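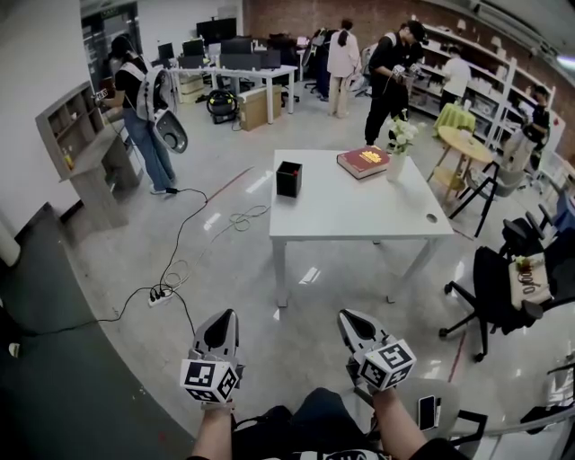
The Vevano grippers had come in on a Thursday, and by the next morning Archana Pathak already disliked the trigger. It had a soft spot halfway through the pull. With the old Rornis pair you squeezed and the fingers closed, and you knew where they were without looking. With these you squeezed, something gave, and then a moment later the fingers moved. She sat with one in each hand, gray plastic, a white marker cube on each, and looked over them at the table in the middle of the room. The pen holder was on the left. The red book was toward the back, and the white flowers stood in their vase behind it on the right. She had picked the book because it was thick and the vase because she was afraid of it.

"You could just write down that it's bad," Prajapati said.

"It isn't bad. It's late."

"Write down that it's late."

She pulled the trigger again and listened. The left one clicked and the right one didn't.

The test sheet had come from Jestham, who were paying for the comparison and wanted one number at the end of it. They wanted 100 lifts of the book with each pair. A lift counted if the book came up off the table, stayed up while you took a breath, and went down flat. Archana had done the Rornis lifts earlier in the week and had dropped it 2 times, both before lunch. She had not told Jestham about lunch. There was no box on the sheet for it.

She got up and started. The first lifts were poor. She closed too soon and the fingers scraped along the cover, or she waited for the soft spot to pass and by then her wrist had moved. Prajapati sat with the laptop and said "drop" whenever she dropped it, which she did not need him to say.

Then somewhere past the thirtieth lift she stopped hearing him. She was squeezing early, before her hand got to the book, and the fingers were arriving when she did. She did not remember deciding to do that.

"What changed?" he asked.

"Nothing. I'm starting before I get there."

"Is that allowed?"

She read the sheet again. It said nothing about when a person was allowed to start.

They finished in the afternoon. Her forearms hurt in a place the Rornis pair had never found. Prajapati ran the logs and turned the screen toward her. The delay in the trigger was roughly 107 milliseconds, on the first lift and on the last one. The drops were all in the first part.

"So which number do they get?" he said.

"What's the whole run?"

"Nine drops."

"Then they get nine."

"And the last sixty were clean."

"I know they were."

She typed nine into the box. There was a line at the bottom for comments, and she wrote that the operator had got used to the delay and that another operator might not. She read it over, changed "might not" to "may take longer," and then changed it back.

Prajapati was packing the laptop. She picked up the Rornis pair to put it away, reached for the book once more out of habit, and closed the fingers on the air in front of it.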